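Re-routing the wrist cables on the two-arm cell

16/07/2026

The Moltska pair has been dropping its left gripper off the bus since December. The fault shows up as a timeout on the gripper node, the arm goes into a hold, and the log says nothing useful. It clears on a restart, so for a long time I just restarted it.

Last week it happened three times in one run and I gave up on ignoring it. These are my notes on the cabling job, mostly so I can find them next time.

Where the fault was

Both grippers take power and data over a single black cable that leaves the side of the housing, makes a loop, and follows the arm down to the base. The loop has to be long enough for the wrist to turn all the way without pulling on the plug, and short enough that it doesn't hook on whatever the arm is working over. Mine was too short on the left. At 175 degrees of wrist roll it went tight and the plug took the load.
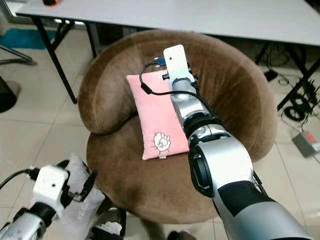

The plug itself tested fine on the bench. The crimp on the data pin did not. I could get the resistance to jump by bending the cable close to the strain relief, which matches a fault that only appears at one end of the wrist travel. I cut back 3 cm, put on a new pin and left the old housing in place.

Setting the loop

The Clirnov manual gives a loop length for its own bracket. I use a Maksymiv clamp, so that number is no good to me. What I do now:

1. Power off. Release every cable tie above the elbow and leave the ones below it alone.

2. Roll the wrist by hand to the stop on the side that pulls. Feed cable up until the loop hangs slack, then add two fingers' width.

3. Roll to the other stop. Check that the loop does not drop past the finger tips. If it does, take half of the extra back out.

4. Tie off at the forearm first, then the elbow. Ties snug enough to hold, loose enough to slide a business card under.

5. Power on and bring both arms up clear of the furniture. Jog each wrist stop to stop at low speed and watch the node status while it moves.
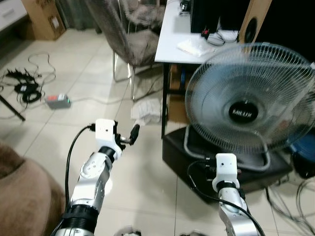 6. Repeat step 5 at working speed. A crimp that survives low speed can still open when the cable whips.

Checking it under a real task

Jogging in free air only proves so much. The cable behaves differently when the arm is reaching down and out, so I run the pillow task afterward. It is the worst case I have for the wrists: low targets near the floor, soft edges, and a tub chair in the way of the elbow.

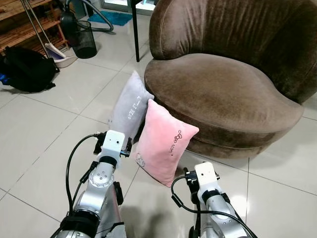 The job file is Fulludon's stock two-arm pick with my own approach heights. I had to raise the left approach a little after the re-route, as the longer loop was touching fabric before the fingers did. The right arm kept its old values. I log node status for both grippers and compare dropped packets against the run before the repair. Old run: 988 dropped on the left gripper. New run: 2. I can live with that.

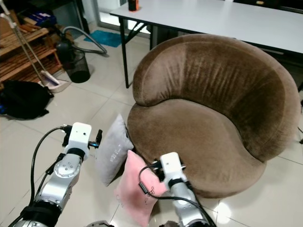 Both arms at the pillows, cables looping from the grippers.

Still open

The right cable has the same crimp from the same batch. It has given no trouble, but I have ordered pins for it and will do it at the next belt check. I also want a proper clip at the elbow in place of the tie, one that lets the cable slide a bit without letting it wander. If the timeout comes back on the left I will swap the whole cable and stop cutting it shorter.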